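Materials Handling, Steltcombe evening course
Notes for session 5: bins and what goes in them

Hello again! Last time we got as far as flat trays, so tonight I want to talk about sloped bins, my favourite bit of the whole course (I know, I know). The idea is simple enough. A wide rim and steep walls lead down to a small flat floor, and small parts end up where you can get at them.

Have a good look at the back wall when you pick a bin. A shiny lining shows you the blocks twice, and it's very easy to reach for the wrong one - I still do it.

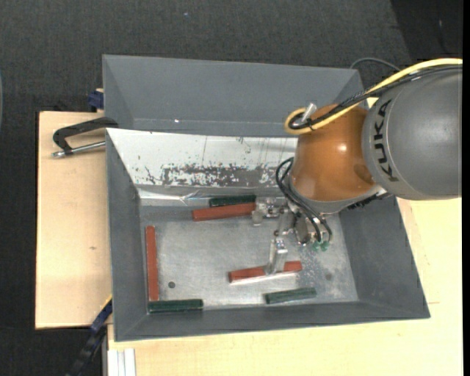
Scratches don't bother me much, but rusty-looking speckles are worth a line in your logbook. For homework, read page 126 of the Gillies handout and sketch a bin for long, bar-shaped blocks in two colours. Mark the wall angle, please! Sketches to me by February 28, 2023.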